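Brarkcombe library to stay open later on weeknights

Brarkcombe Public Library will stay open until 9 p.m. Monday through Thursday when its new schedule takes effect in March. The building now closes at 6 p.m. on those days.

Library director Efua Gyamfi said the change follows a survey of cardholders this fall. Of the 387 people who replied, more than 112 asked for evening hours.

"Many of them work in Hotcombe and can't get back before we lock up," Gyamfi said.
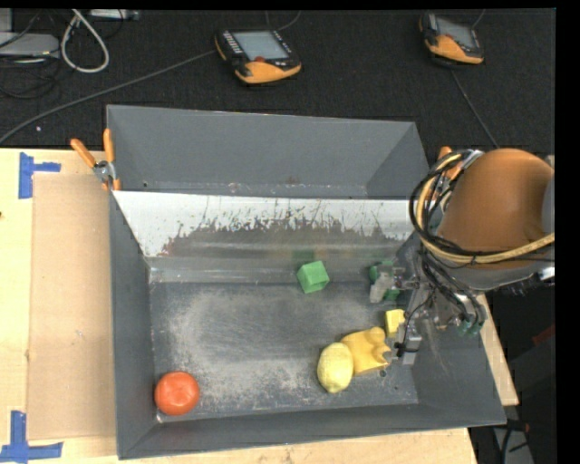

The town council approved the funding last week. It covers two part-time positions at the front desk. Saturday hours will not change, and the library will remain closed on Sundays.

Council member Eusebio Urquijo voted against the measure. He said he would have preferred a trial period of 30 days before hiring.

The children's room will still close at 6 p.m. Applications for the desk positions are available at the library and at town hall.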